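What the Sharks Left Behind

The first thing I ever held that came out of a prehistoric animal was heavier than I expected, a bit shiny, and shaped like a pine cone somebody had stepped on. I said something polite about it. I think I said it was handsome. Then the woman who had handed it to me told me what it was, waited a beat, and asked for it back so she could show me a better one.

I had driven out to Larnier in September to look at fossil dung. Coprolites, if you want the proper word, and after one day with these people you will want it, because they use it all the time and without smiling. They got the smiling out of their systems years ago. I hadn't! I made a joke in the parking lot and another on the stairs, and by the time we had our boots on I could tell both had been heard before, probably from schoolchildren, probably told better.

The place everyone goes is the Soltance beds, a stack of gray shale and thin limestone that shows along the Paklow River wherever the bank has slumped. The rock is 200 million years old and it was sea floor once, soft dark mud without much oxygen at the bottom, so things that sank into it tended to stay where they were. You get fish there, and ammonites, and every so often a piece of ichthyosaur that makes the whole county papers. And in between you get the other stuff, in quantity, and for a long time people kicked it aside to get to the bones.

Yuzhen Shi does not kick it aside. She has been working this stretch of river since graduate school, and she walks it bent over like someone looking for a dropped earring. I walked behind her and found plenty of pebbles. Every few minutes I held one up and she shook her head. (The trick, I learned much later, is that a coprolite usually looks a little greasy next to ordinary limestone, and it tends to be darker, and if you're lucky you can see flecks of something black and glossy on the surface. The flecks are fish scales. I had been walking right past them.)

So why bother? I asked her this on the riverbank, standing on one foot with the other one stuck in the mud. You can put an ichthyosaur on a wall. You can sell tickets to it. What do you do with its lunch?

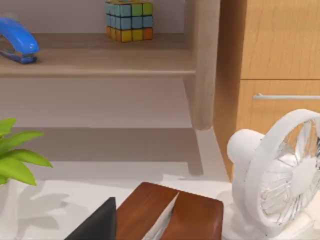

Yuzhen Shi said that a skeleton tells you what an animal was able to do and a coprolite tells you what it did on one particular day, and that she would trade a good many ribs for that. A jaw full of pointed teeth says fish, probably, or squid, or whatever else was slippery and in the way. A dropping full of scales from one kind of fish, all of them from young ones, says that on that day something was working its way through a nursery. She told me she could be argued out of most of her opinions about teeth but had never been argued out of a scale.

I liked that. I wrote it down on the back of my parking receipt, and then I fell over.

Part of the fun is that you don't always know who made the thing. An animal doesn't sign it. There are a few honorable exceptions, and the best known are the spiral ones. Sharks and some other fish have a gut with a twisted ridge running down the inside, sort of like the ramp in a parking garage, and what comes through it can come out coiled. So if you find one with neat whorls wrapped at one end, you have at least narrowed down the suspects. My squashed pine cone was one of those. I went back and apologized to it.

After that it gets murky. Size helps a bit, since a small fish can't leave something as big as a loaf of bread, but a big animal can certainly leave something small. Shape helps until it has been lying in mud under a few hundred feet of more mud, and then it doesn't. There is also the awkward matter of things that look like droppings and never were, and of things that came out the other end altogether. Those have their own name, regurgitalites, and I was told firmly not to mix the two up. The vomit tends to be looser, with cleaner, less digested bones. If the meal never made it out either way and got fossilized inside the animal, there's a word for that too. It's cololite. I have used it twice at dinner since then and can't recommend it.

How does something that soft turn to stone in the first place? This was the question I most wanted answered, and the short version is that meat eaters have the edge. Bones and flesh are full of phosphate, so a meat eater's dung is too, and phosphate hardens quickly under the right conditions, sometimes fast enough that tiny traces of muscle get caught in it. A plant eater's leavings mostly just rot. They do turn up, and the people who find them are very pleased, but the record is lopsided in favor of whoever was doing the biting. You could read the whole of it and come away thinking the ancient world was nothing but predators.

The nineteenth century knew about the phosphate, by the way, though for less scholarly reasons. In England they dug up nodules by the ton, called them all coprolites whether they were or not, ground them up, treated them with acid, and spread them on the fields as fertilizer. I find this oddly cheering. It went in as dinner, and a very long time later it went back to helping with dinner.

Back in Larnier we went up to the workroom, which is over a shop called Long and smells of damp cardboard and coffee. This is where Ragnheiður Brøndum cuts things in half. She came here for one summer to help sort drawers, stayed, and now owns a tile saw that she talks about the way some people talk about a horse. The first cut is the bad one, she told me. You only get to make it once, and if you've picked the wrong angle, you've gone straight through the thing you were after and turned it into slurry.

She let me watch her do one. There was a lot of water and a noise like a dentist having an argument, and then two halves on a paper towel, and we all leaned in. It looked like nougat. Brown nougat with black chips in it. Ragnheiður put it under the microscope and moved over to let me have the stool, and all at once the chips had edges and ridges and a bit of shine, and one of them was a scale so perfect it could have come off a fish that morning. Next to it was a little hook. I thought it was a thorn. It was from the arm of something like a squid, she said, which was nice, because nobody had written one down from that layer at Paklow yet, and could I please not breathe on it. 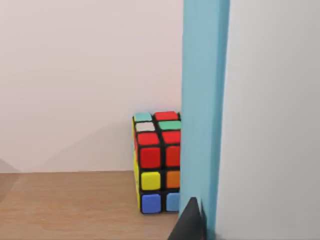
A Rubik's cube on a light wooden tabletop.

Cutting is going out of style, though, or at least it is for anyone who can afford the alternative. The alternative is scanning. You put the whole lump in a CT machine, take a huge stack of X-ray slices, and put the insides back together on a screen without ever opening it. You can turn it around, fade out the matrix, and pull one scale up out of the middle and look at its back. Using very powerful X-rays, researchers elsewhere have found beetles this way, legs and antennae and all, inside droppings from the Triassic. Beetles! With their feet on!

Yuzhen is sending a batch away to be scanned this winter, and she spent most of lunch deciding which. There's a limit on how many she can afford, so it's a bit like packing for a long trip with a small suitcase. Number 782 is going for sure. It's a fat gray thing, 2 inches across, with a bulge on one side, and she has wanted to know what the bulge is for as long as she has had it. Ragnheiður thinks it's a vertebra. Yuzhen thinks it's gas. They have a bet on, and I was asked to hold the money for a minute and then asked to give it back.

What they're building toward is a sort of menu for the whole Soltance sea, layer by layer. Who ate whom, and did it change? There's a stretch partway up the bank where the ammonites thin out and the shale gets blacker, and it would be very interesting to know if the diners switched to something else at that point or just went hungry. Bones are too scarce there to say. The droppings carry right on through. Yuzhen has an idea about what happened and wouldn't tell me what it was, even when I bought the pie.

Before I left I went down into the shop, because of course I did. They had a tray of the local ones by the register, a little polished, from a landowner upstream who sells the ones the museum people have already looked at and turned down. The nicest was 70 dollars. It had the whorls and everything. I stood there longer than I want to admit, trying to think where in the house a person would put it, and who would have to be told.

I took the cheaper one, with no spiral and a chip out of the end. Tilt it under a lamp and you can see a single black scale, right at the edge, from a fish that was having a terrible afternoon. It's on the kitchen windowsill at the moment. My sister picked it up last week while she was waiting for the kettle, said it was a lovely stone, and asked me where I'd found it. I told her it came from Larnier and got the cups out.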